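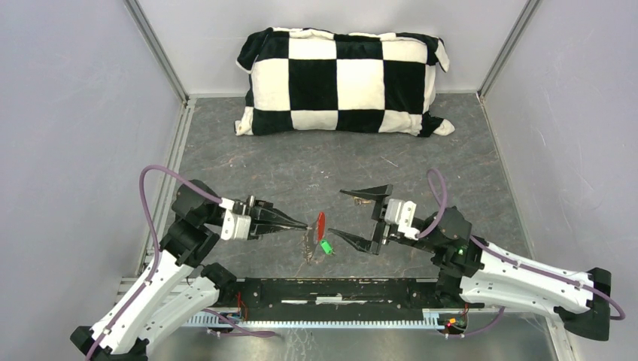 Fig. 1. Checkered cushion against a back wall.

Textiles and Small Goods, Unit 4: Pattern, repeat and scale
Handout for the second session. Tutor: Saron Negussie

Before you start
Bring your sketchbook, a ruler and the graph paper from last time. If you missed the first session, copy the notes on fibre types from someone in your group. Liv Haugen has spare graph paper in the print room.

1. What a repeat is
A repeat is the smallest part of a pattern that can be copied to make the whole. In a plain check it is a block of four squares, two dark and two light, set corner to corner. A stripe has a repeat in one direction only. A floral print may have a repeat as long as your arm, and this matters when you come to cut it.

The main ways of laying out a repeat are:
Block – each copy sits directly beside and below the last.
Half-drop – each new column starts halfway down the one before.
Brick – the same idea turned on its side, so the rows shift.
Mirror – alternate copies are flipped.

Most shop fabrics are block or half-drop. Half-drop hides the joins better but wastes more cloth when you match seams.

2. Scale
The same check gives a different result at different sizes. Small checks blend into a mid tone when you stand back. Large ones stay separate and draw attention to folds, because a straight line that bends is easy to see. Soft items show this more than flat ones. Look at the cushion in Fig. 1, where the outer rows are partly folded and the top edge is crumpled, and compare the wide central row.

For the exercise, draw one check at two sizes on the same sheet. Pin it up and look at it from across the room. Write down what changes. One or two sentences will do.

3. Contrast
Black and white is the strongest contrast you can use. Cream instead of a bleached white softens it a little and is kinder to stains. When Keith Treloar ran this unit he asked everyone to photocopy their coloured designs to see whether the pattern survived in grey. It is still a good test. If two colours turn into the same grey, the pattern depends on hue alone and will be weak in poor light.

4. Small accents
A small area of bright colour against a dull ground can carry as much weight as a large area of pattern. This applies to trims, tags, zip pulls and bag charms. Keep to one accent per piece while you are learning. Mixed materials, such as cord with metal chain, are fine as long as one of them is clearly the lead.
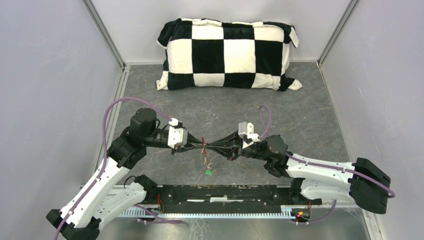
5. Reading and homework
Read the chapter on checks and plaids in the course pack. The sample book from Drestside is in the cupboard by the window and may not leave the room. Blažena Procházka's notes on half-drop layouts are filed with it.

Finish the two-size drawing and add one design of your own with a marked repeat. Show the edges of the repeat in pencil. Label it block, half-drop, brick or mirror. Colour is optional this week.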